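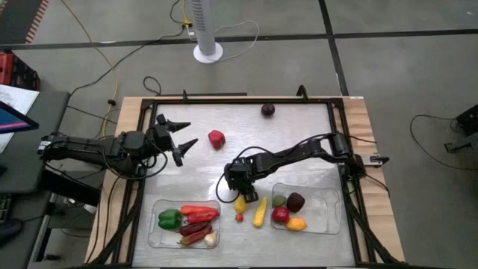 Three hundred runs of the same sort will teach an arm to tidy vegetables, one reader wrote in after the May page, and anyone who says otherwise is overthinking it. I don't buy it. Three hundred runs of the same sort will teach an arm that sort, on that table, with that light. Maybe. We kept 315 runs from our first month on the Furtună bench and I would trade most of them for 50 good ones.

So, some tips for anyone setting up a produce table for recording. Take them with the same salt you'd use on mine or anybody else's.

Before you start

Wipe the tabletop and the bins. A clear bin is nice for the person driving and a nuisance for the cameras. Fingerprints on the wall of a bin end up in every run you record that day.

Write down which item goes in which bin and tape the list where the driver can see it. "Peppers left, round things right" sounds clear until you pick up a round pepper. We lost 19 runs to that one, because two drivers had each made up their own rule.

Tie back the arm cables so they can loop freely at the wrist. Then swing each arm through its full reach with nothing on the table and listen for rubbing.

Laying out the food

Drop the items from a low height and leave them where they land. People line things up without meaning to. If every ear of corn points the same way, the system will look very clever until somebody turns one.

Change which items start out in the bins. Some runs should begin with the bins empty, some half full. The Mureo sheet tells you to always start empty, and I think the Mureo sheet is wrong.

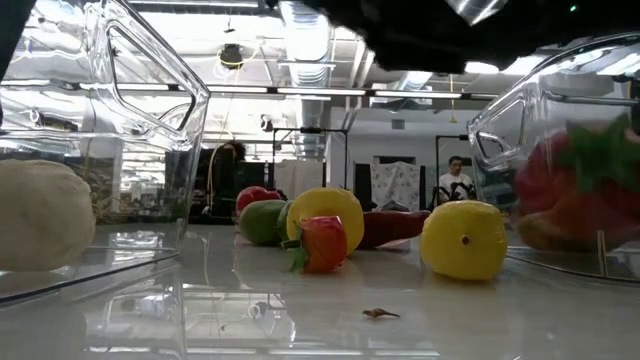

Odd items are where I disagree with almost every guide I've read. The Huvell notes say to keep anything off the table that isn't part of the task, so the examples stay clean. Clean for what? A kitchen counter has keys on it, and a bottle cap, and whatever the kids left. I'd sooner put the little brown dinosaur out in front of the fruit and record what a good driver does about it. Decide first whether it gets left alone or moved aside, and put that on the taped list too. A shiny white top is worth a few sessions for the same reason – it gives you a second, upside-down version of things, and I'd like the system to meet that early.

During the run

Stop when the driver gets tired. Tired runs have a look: the fingers close early, open, close again. You can keep a few fumbles if the recovery is good. A whole afternoon of them is junk.

Don't talk to the driver. Don't reset the table while the arms are live, even if you're quick.

After

Watch the recordings the same day, at normal speed. Davuvura sells a checker that scores runs for you, and it gave 92 out of a hundred to a run where the garlic never left the table. I still use it to find the blank files. For anything else I use my eyes and a cup of coffee.

Label the bad ones as bad and keep them in their own folder. Deleting feels great, but then you can't check what you threw out, and I have thrown out things I wanted back.

Bins get washed with dish soap, air dried, lids off.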